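Flanddale, October – The Caron print workshop will open a study collection of 255 relief and screen prints to the public this month, following a cataloging and conservation project carried out with the paper studio Gestitz. The collection covers posters, broadsides, handbills and proof sheets produced in Flanddale by neighborhood groups, tenants' associations and independent artists. Most were made for outdoor display and were not intended to be kept.

The works will be held at the Caron building on the lower level, in a climate-controlled room fitted out for the purpose. Of the 255 sheets, 60 will be on view in the opening display, titled Paste-Up. The remainder will be available for study by appointment. Displayed sheets will be rotated to limit exposure to light, and no sheet will remain on the wall for more than one rotation.

"The prints were made fast, on cheap stock, with whatever ink was on hand," said Jocelyn Marchand, director of the Caron workshop. "That is a large part of their interest, and it is also the main difficulty in storing them. Newsprint yellows and gets brittle. Some of these sheets had been folded in eighths for years."

Conservation work was directed by Audrey-Anne Desjardins, head of paper treatment at Gestitz. Each sheet was surface cleaned, tested for ink solubility and assigned to one of four treatment groups. Sheets with stable inks were washed and deacidified. Sheets with water-sensitive inks were treated dry and housed in buffered folders. Tears were repaired with Japanese tissue and wheat starch paste. Losses in the printed area were filled with toned paper where the sheet needed support, but missing parts of the design were not redrawn.

A group of 47 posters had been removed from walls and retained adhesive residue, paint or fragments of other posters on the reverse. After review, the workshop and Gestitz decided to leave these layers in place except where they were causing active damage. The layers record the order in which posters were put up at a given site, and in several cases they preserve portions of prints for which no other copy has been located. 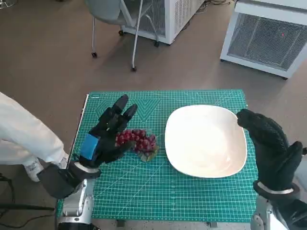

Can visitors handle the prints?

Handling is limited to study appointments, when sheets are brought out in their folders by a member of staff and may be turned on request. Works in the opening display are framed behind UV-filtering acrylic.

The catalog was compiled in parallel with treatment. Each entry gives the title or first line of text, printing method, number of colors, sheet dimensions, paper type, condition and, where known, the maker and the place of posting. Many of the prints are unsigned. The workshop has listed a maker only when the attribution is supported by a surviving block or screen, a dated proof, or a statement from a person who took part in the printing. All other entries are marked "unattributed" and remain open to correction.

Former members of the Uvar print group, which operated from a shared garage on the east side of Flanddale, supplied much of the documentation. The group's own output makes up the largest single part of the collection. It consists mainly of two-color linocuts dealing with rents, water service and the closing of the city's bus depot. Uvar also lent a set of carved linoleum blocks, several of which have been matched to sheets in the collection by comparing cutting errors and edge wear.

"Block matching gave us better evidence than we expected," said Desjardins. "A chip in the border shows up in one printing and not in an earlier one, so you can put impressions in order even when there is no date on them. For the screen prints there is less to go on. The screens were reclaimed and used again."

Paste-Up is arranged by method and place of posting. The first section deals with relief printing and includes blocks shown next to impressions taken from them. The second covers screen printing, with attention to paper stencils, split-fountain inking and registration. The last section groups posters by the walls they came from and includes three of the layered sheets, mounted so that both sides can be seen. Labels are in English and French.

A new edition will be printed to accompany the opening. Caron staff and two former Uvar members will print 200 copies of a two-color linocut from an original block that was carved but, according to the group's records, never issued. The block will be printed on a proof press using oil-based ink on uncoated cotton paper. Copies will be numbered and stamped on the reverse to distinguish them from prints made in the group's active period. Proceeds will go toward storage materials and further treatment of the collection.

The workshop will continue to accept prints and related material from the public, including blocks, stencils, sketches, photographs of posters in place and receipts for ink or paper. Items should not be flattened, taped or cleaned before they are brought in. Rolled sheets should be left rolled. Material may be donated or lent for scanning and returned to the owner.

Study appointments can be requested at the Caron front desk or in writing. Requests should state the catalog numbers needed and whether the reverse of the sheet is to be examined. The study room opens at 10 a.m. and the last appointment begins at 3:30 p.m. Pencils only are permitted in the room. Photography for personal research is allowed without flash.

Admission to Paste-Up is free.

About Caron
Caron is a print workshop in Flanddale with facilities for relief, intaglio and screen printing. It offers press access, instruction and edition printing.

About Gestitz
Gestitz is a conservation studio specializing in works on paper, including posters, maps and architectural drawings.

Press contact
Jocelyn Marchand, Caron, Flanddale. Images of selected prints and a full checklist are available on request.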